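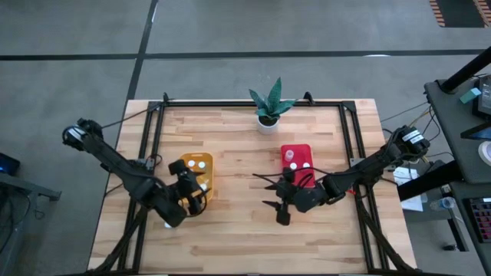
A red tray and a yellow-orange tray on the sorting table, with a snake plant at the back.

Wellberg medicine drop-off to stay open through the fall

July 21, 2023

Share 14 | Comments 2

The Saludo medicine drop-off in Wellberg will keep taking unused prescription pills after its trial period ends, the program said this week. Residents can bring in old or unwanted pills during regular hours at the Grurkden Street site. There is no charge and no appointment is needed.

Saludo opened the drop-off last year as a way to get leftover medicine out of bathroom cabinets and kitchen drawers. It has taken in 2,232 bottles so far, and 1,051 of those came in during May, when a reminder went out with the town water bill. The program had planned to close the site at the end of the summer. It will now run until at least the end of November, when the lease is up for review.

Bottles go into trays by color when they are checked in. Red is for prescription pills still in the pharmacy bottle. Yellow is for vitamins and anything bought off the shelf. The two groups are stored and sent out separately, and the site can handle up to 200 bottles a day under its current permit.

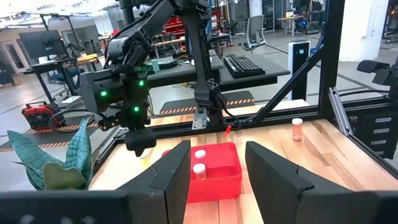

What to bring

Pills should stay in the bottle they came in, with the cap on tight. Residents do not have to count them or tip them into a bag first. Names and addresses on labels can be covered with a black marker or peeled off at home, but the name of the medicine should be left readable if possible. Labels that will not come off are blacked out at the site before the bottle leaves the building. 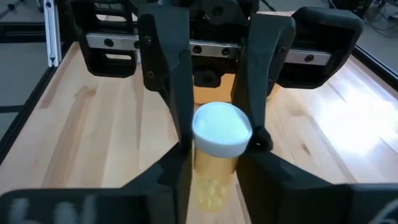
Bottles that are only part full are accepted the same as full ones. Empty bottles are not, and should go in household trash or recycling depending on the pickup route. The site also does not take needles, inhalers, liquids or thermometers. Those can go to the county collection in Vamham, which is open on the first Saturday of each month.

Anyone dropping off for a relative or neighbor may do so without paperwork. Larger amounts, such as when a house is being cleared, should be arranged by phone so that there is room on the shelves.

The Grurkden Street entrance is on the parking lot side. The front steps are closed for repair and visitors should follow the ramp to the second door. Hours are unchanged.

Get Wellberg news in your inbox every week. Enter your email to sign up. You can unsubscribe at any time.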